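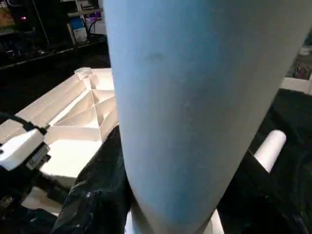 November

Posted by the author

Home | Diary | Older | Newer | Contact

Changed passwords all evening. The letter from Floria came in the mail this morning, and it says my login and my mailing address were in the files that got copied off their servers. Card numbers were kept somewhere else, they say. I have had that account since they were still called Fundley, and I had used the same password there as in more places than I like to admit.

I made a list first. It came to 102 accounts, many of them for stores I bought from once. I closed the ones I could. Matgate wants a phone call to close an account, and the line shuts at 5, so that one waits. Esquivel let me delete everything in two clicks and sent a note to confirm it.

By ten at night I had 4 left: the bank, the gas company, the library and the old email address. The bank locked me out after I typed the new password wrong, and I have to wait until morning. The old email is the one that worries me. The recovery number on it is for a phone I gave up years ago, and half of the other accounts send their reset links there. I filled in the form and got an automatic reply with a case number.

Floria is offering a year of free credit monitoring. The code in the letter did not work the first time – I had read a zero as the letter O. It went through on the second try, and the first report showed nothing I didn't know about.

The new passwords are in a notebook for now, in the drawer with the stamps. I will move them to a password program this weekend. Bed at 11:30. Call Matgate before lunch.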